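Caps and Stands: Notes from the Accessories Bench

The accessories section moved its caps off the wall pegs in January and onto dome stands. Several branches have asked how the stands are used and what changed in the handling procedure. The notes below cover stand type, placement, shaping, cleaning and storage. They replace the half-page sheet that Renato Sosa circulated from Hovurbridge last year, which dealt with pegs only and can be thrown out.

Why the pegs went

A peg carries the full weight of a cap on one point, usually the back strap or the top button. Over a few weeks the crown folds along the centre seam and the fold sets. Caps with a stiffened front panel show it worst, and the panel creases vertically above the brim. Vimala Warrier pulled 126 caps from the pegs at the Nekdale store and sorted them by condition. Most of the damage was in the front two panels. Brims were in fair shape, apart from those that had hung against a wall and taken a sideways curl.

Boxes were tried as well. Nested caps keep their crowns if the stack is short, but the bottom one flattens once the stack goes past 9, and getting at a particular size means unpacking the lot. Nesting is still acceptable for transport.

The stand

The pattern we settled on has an open dome made of curved arcs, a central rod and a flat ring base. The dome supports the crown from inside across a wide area and leaves gaps for air. The rod lifts the brim clear of the shelf. The ring keeps the footprint small and can be seen through, so dust and loose threads on the shelf underneath are easy to spot.

The stands are light. An empty one will shift if a sleeve brushes it, and a capped one will tip if the brim is pulled down from the front. Stand them at least a hand's width from the shelf edge. Do not glue or screw the ring to the shelf. The stands have to come off for cleaning, and a fixed base puts all the load on the joint between the rod and the dome.

A slight lean in the rod is acceptable so long as the ring sits flat. If the ring rocks, take the stand out of use and put it in the returns tub.

Work surface

Use a pale board on the bench. White foam board is cheap, shows lint and dark fibres, and is soft enough that a dropped stand will not chip. It marks easily. Small smudges can stay, but replace the board when marks start transferring to light-coloured fabric. To test this, press a damp white cloth on the mark for a minute and look at the cloth.

Keep the board larger than the work. There should be room for the stand on one side and the cap on the other without the two touching.
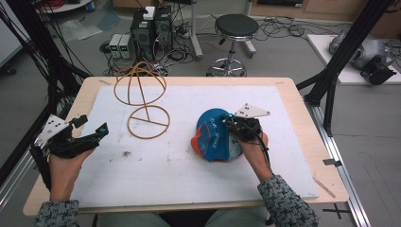

Placing the cap

1. Open the crown before it goes anywhere near the stand. A cap that has been lying crumpled should be loosened first by running two fingers around the inside of the sweatband. Pushing a folded crown straight down onto the dome traps the fold between the arcs, and it will set there.

2. Turn the stand so that one arc faces forward. That arc should sit behind the centre of the front panels.

3. Hold the cap at both sides of the crown, just above the sweatband. The brim should not be used as a handle. Lower the back edge over the dome, then bring the front down.

4. Check the crown from the side. It should touch the dome at the top with a little slack below. If the fabric is tight over the arcs, the back strap is done up too small. Let it out by 2 holes and try again.

5. Check the brim from the front. Both sides should be the same height. Correct a tilt by turning the cap on the dome, never by bending the brim.

Removal is the reverse, except that the front comes up first. Keep one hand on the stand. Nandini Poojary's team at Byun found that most of their toppled stands went over during removal.

Printed and two-colour caps

Lettering on the crown needs some care. Raised or rubbery print can stick to itself if the crown is folded inward, and it may lift when the fold is opened. Open these caps slowly and support the print from behind with a flat hand. Do not steam the printed area.

Where the brim is a strong red or orange and the crown is a different colour, keep the two parts from lying against each other while damp. Reds are the usual culprit for colour transfer. Dry such caps on the stand with the brim clear of everything.

Shaping

For light creases, leave the cap on the stand overnight. For heavier ones, mist the inside of the crown with clean water, smooth the panels over the arcs with the palm, and leave it until dry. Stuffing the dome with tissue gives more support under soft cotton crowns. Use white tissue, unprinted, and take it out before the cap goes on display.

Stiffened panels that have cracked will not recover. Mark them down and move them to the clearance bin.

Cleaning the stands

Wipe with a barely damp cloth and dry at once. Pay attention to where the arcs meet at the top, where sweatband lint collects. Solvent wipes leave some finishes tacky, and a tacky dome drags on cotton lining, so keep those for the shelves. Fahad Chaudhry is comparing two soaps at Emton and will send the result to branches directly.

Storage

Empty stands go on the lower shelf in a single layer, rings down. They should not be hooked through one another. Arcs that are pushed out of line will pass a bulge on to whatever is placed over them next, and it shows most on thin summer caps.

Tall caps and bucket hats are outside the scope of this note. The dome is too shallow for the first and too narrow for the second. Continue to store both flat, crown up, with tissue inside.

Orders and returns

Branches order stands through Kamala Palaniappan, stating shelf depth and the number of caps on display. Spares are held at Hovurbridge. Send damaged stands back with the ring and dome still attached where possible, and note on the label which part failed. Loose parts without a label cannot be matched and will be scrapped.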